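Student robotics club at Fukthorpe moves its project into simulation

Published 2024-05-03 by the school news team

The robotics club of Fukthorpe technical school has started the second part of its yearly project, and for the first time the whole work is done in a simulated room on the computer. The students are preparing two robot arms to open, check and close a small electronic device. The project has the name Jorkalo, which was chosen by the students in January after a long discussion and one vote that had to be repeated.

The club has 18 members this year. Most of them study electronics, and a smaller group came from the software class. The club is led by Rūta Sakalauskas, who teaches automation at the school and who also wrote the first version of the task.

"In earlier years we had one arm and a long line of students waiting for it," says Rūta Sakalauskas. "Now each pair can make their own mistakes at home in the evening, and on the next meeting we look at them together. I am very satisfied with this way of work, although I miss a little the noise of the workshop."

What the students are doing

The task is divided between the two arms. One arm should hold the device steady and the other should reach for the circuit board inside. The students write the movements themselves, in small steps, and after every step they must check that the two arms do not come too close to each other. This sounds easy, but both arms stand on the same beam behind the table, and the space between them is not large.

For the present exercise the device case is already open at the start, with the board inside. The members agreed on this because the lid was taking all the time of the meetings. Opening the lid will be added again when the rest is working well. In the last test series the club recorded 2,357 runs, and the software group has prepared a simple table in which every run is marked with the reason for which it stopped. The most frequent reason was that the gripper came down at a wrong angle and touched the lid.

The students also built the room around the table. The door, the shelf on the wall and the tile floor were made by members who wanted to learn modeling and were less interested in the programming. They spent several meetings on the light and the shadows, and there was some complaint from the others that this is not robotics. Rūta Sakalauskas does not agree. She explains that the club wants to use views of the room later, to teach the program where the case is, and for this purpose the light is important.
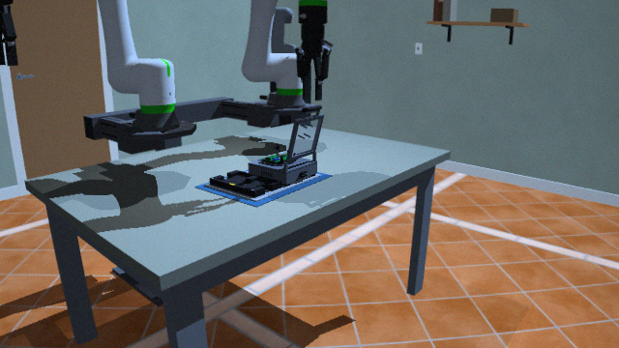 Next steps and the meeting in Loltgate

In the next weeks the club will work on three things: a slower and safer approach to the board, the correct order of the two arms, and the lid. The members will also write a short report in English, which is required from all teams that take part in the student meeting in Loltgate. There the team will show its simulation to other schools and answer questions from the judges. The presentation is limited in time, so the club decided that only 2 students will speak and the others will help with the questions.

The club received a grant of 2,000 euros from the local company Sepp, which makes control cabinets and has taken our students for practice for many years. The money will be used for a new computer and for the travel costs. An engineer from Sepp has also visited the club and gave advice about how to write the test table so that another person can read it.

If the simulation gives good results, the students would like to repeat the easiest part of the task on the real arm in the workshop. There is only one arm there, so the program has to be changed, and it is not decided yet who will do it.

New members are welcome, also from the first year. Previous knowledge of programming is not necessary, but you should be ready to come regularly. Please speak to Rūta Sakalauskas in the automation classroom or leave your name at the school office. Students under 16 need a signed permission from a parent for the trip to Loltgate.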